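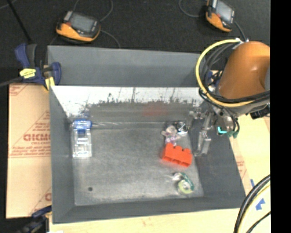

Ticket 526 – Bin clearing, household sorting cell
Site: Noten workshop, bench 14
Reported by: Khaemba Home Trials
Assigned to: Ionuț Chiriac
Status: Open, pending retest
Priority: Normal

Summary
The customer reports that the arm does not reliably clear small household items from the gray bin. The customer has asked whether the cell can be offered for unattended tidying work.

Reported behavior
Over 235 attempted picks in June, 22 ended in a stop that required an operator. Most stops occurred when an item lay close to a wall of the bin. Clear plastic items were the next most frequent cause. Solid, brightly colored items, such as the red-orange block, were seldom involved.

Initial review
Arm calibration was checked and found within tolerance. Gripper force was left at the customer's setting. Items gathered on the right side of the floor leave the fingers little space to open, and the planner rejects many of the available approaches. The clear object with the blue top presents a separate difficulty: the software locates the blue end consistently but places the transparent body incorrectly.

Actions taken
1. Wall clearance setting reduced by one step.
2. Pick order changed so that items away from the walls are attempted first.
3. Software package Hovier restored to the previous release. No change in behavior on clear plastic.

Customer update, 10:40
Khaemba confirms fewer stops at the walls. The clear object was still missed twice and had to be removed by hand. The customer asks whether a slower cycle would be acceptable in a home.

Response
A slower cycle is acceptable to this office. Unattended use is not approved at this stage. The cell may be described as suitable for supervised sorting of small, solid items. Claims concerning general tidying should be withheld – including in material prepared for the Burkley showroom – until the retest has been completed.

Next step
Retest with the same items in mixed positions. I. Chiriac to attach the stop log to this ticket.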